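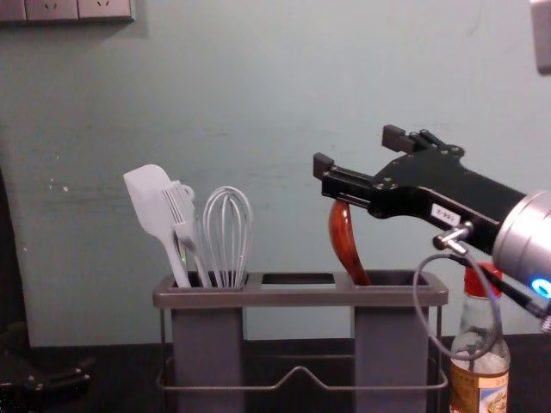 Dorothea Lindqvist-Barr

Chapter 2
Choosing a Print Run

A small magazine has to decide how many copies to print before it knows how many it can sell. The figure goes on the printer's order form, and almost everything else in the budget follows from it: the cover price, the amount of storage, the postage, and how soon the next issue can go ahead. This chapter deals with how that figure is reached and what happens when it is wrong.

We will use one magazine throughout. Huneo was a culture magazine published in the town of Olach, covering illustration, odd music and short fiction. It had begun as a blog, and the blog had a loyal readership. When the editors moved to print they ordered 600 copies of the first issue from Cuseo Press, a local offset printer. They arrived at that number by looking at the daily visitor count for the blog and guessing that a fair share of those people would pay for a paper copy. Many did not. By the time the second issue was ready, a large part of the first was still in boxes.

Readers and buyers

The mistake is a common one. A person who reads a free post every morning has shown interest, but has not shown a willingness to spend money, wait for a package, or give up shelf space. These are separate decisions. An editor planning a first issue needs evidence of the second kind.

The usual sources of such evidence are preorders, sales of earlier merchandise, and firm orders from stores. Preorders are the most useful. They should be open long enough for word to get around, and the closing date should fall before the printer's deadline, with a few days to spare. For its second issue Huneo took preorders through October and closed them on 29th November, then sent the order to Cuseo Press the following week. The run was smaller, and the unsold stock from it fitted on one shelf.

Comments and mail from readers are worth having for other purposes. They tell the editor what people like. They are a poor guide to quantity, as the people who write in are a small group and usually the keenest one.

Unit cost

Printers quote a lower price per copy as the run gets larger. With offset printing this is mostly the effect of setup: plates, ink and press time have to be paid for whether the press turns out a hundred copies or a thousand. The result is a price list that seems to reward a big order.

An editor should read the list with care. The copy that costs less to print only saves money if it is sold. A copy that stays in a box has cost its full price, plus whatever is paid to keep it dry and move it around. The right comparison is total cost against expected income – the price per copy on its own says very little.

Page count matters too. Many printers work in sections of 16 pages, so a magazine that runs slightly over a section may pay for paper it does not use. Ask the printer how the sections are made up before the layout is started. Cutting one feature can be cheaper than adding a half-empty section, and the feature can be held for the next issue.

Store copies

Stores rarely buy small magazines outright. Most take them on sale or return, which means the copies leave the building but the money may not come in for months, and some of the copies will come back with bent corners. Huneo placed copies with Cheng Books, a shop near the station in Olach, on these terms. Copies sent out in this way should be entered in the records as stock until payment arrives – entering them as sales makes an issue look healthier than it is.

The next section sets out a simple worksheet for comparing print quotes.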